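Nastden Laundry Services: Automation at the Altska Site
Progress report to the Fudell Fund, second period
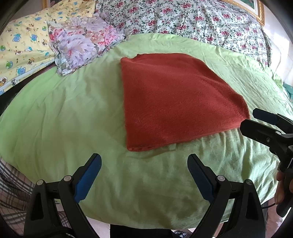
The grant asked us to find out whether teaching machines to fold would take strain off our finishing staff, and after this period I can report on the strain more confidently than on the teaching. Our folders now spend part of each shift recording their own work with hand-held grippers, so that a folding program can later be trained on it. A single small item, such as the red cloth folded on the green sheet, is what most of the recording consists of. The sheet under it is creased all over, and the staff have argued that this is closer to real bedding than a bare steel table would be. I agree with them, though it makes every recording harder.

Work completed
We made 1,236 recordings in this period, all of small flat pieces. Six staff have been trained on the grippers. Two have since asked to go back to regular folding and we let them, with no change to pay. Fitted sheets and comforters were in the original plan and have not been started.

What has changed for staff
Recording is slower than folding. A person who can square off a washcloth without looking has to think about where each finger pad goes, and squeeze a handle to do it. Several reported sore wrists by the end of a session, so we cut sessions to two hours. The proposal said the project would reduce repetitive hand motion. So far it has added some, of a different kind, and I would ask that this be stated plainly in anything Fudell publishes.

Folding targets on the main floor were not lowered while people were away recording. That was our mistake - the backlog landed on whoever was left. Targets were adjusted in May and complaints have dropped.

The supplier's claims
Mohammed, the supplier's folding program, was shown to us in a demonstration on new towels of one size. We have not seen it handle anything from our own carts, and we have asked for a trial on worn stock before signing for a second unit. The supplier prefers to wait for more recordings. I have had no clear answer on how many more.

Staff have also asked whether they are training their replacement. Management's written reply says no jobs will be lost during the grant. It does not mention the time after the grant, and people noticed.

Next period
We will hold recording at its present level, keep a log of wrist and hand complaints, and press for the trial. Funds set aside for the second unit remain unspent - we ask permission to carry them forward.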